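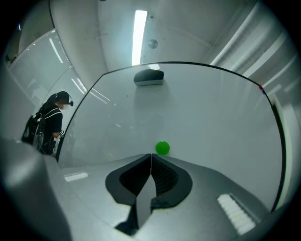

A small green ball on a pale tabletop.

Getting marks off a light-coloured table

We bought our kitchen table when the children were small, which was brave of us, and I have spent a good part of my life since then getting things off it. Tea, turmeric, felt pen, nail varnish, a whole beetroot once (Saturday lunch, my own fault). It still looks very decent, so I thought I'd write down what I do, as my niece has just bought a white one and has been ringing me most evenings.

Everyday wiping
Warm water, one small squirt of washing-up liquid and a well-wrung cloth. Most people use far too much soap and then wonder why the table feels sticky by teatime. Wipe again with plain water and dry with an old tea towel. I do mine after supper, while the kettle is on.

Tea and coffee rings
Make a paste of bicarbonate of soda and water, about as thick as toothpaste, and leave it on the ring for ten minutes or so. Wipe off gently, no scrubbing. If your table has a shiny finish, try it underneath or at a back corner first, as even bicarb can dull a gloss if you lean on it.

Turmeric and curry
My friend Indira Pillai taught me this one, and she cooks for a great many people. Wipe up what you can straight away, wash with soapy water, then put the table where the sun falls on it, or open the curtains wide if it won't move. Yellow stains fade in daylight wonderfully well! In November you may need several days of it - be patient and don't reach for the bleach.

Felt pen and biro
A little surgical spirit on a cotton bud, dabbed and lifted, with a clean bud each time the old one colours up. Keep it well away from varnished or waxed wood, and open a window. Crayon is easier: rub it with a dry cloth first, then a soapy one.

Sticky labels and old tape
Lay a cloth wrung out in hot water over the patch until the paper goes soft, then ease it up with the edge of an old plastic card. Any gum left behind will come away with a drop of cooking oil, and then you wash the oil off. Please don't use a knife. I did, and there is a scratch by my place to this day, which I cover with the salt pot.

Crumbs in the join
If your table pulls out, the join fills up with toast. A dry pastry brush does it beautifully, followed by the thin nozzle on the vacuum cleaner.

Next time I'll do chair legs and the marks they leave on lino, which Nandini Rajan has written in to ask me about twice now.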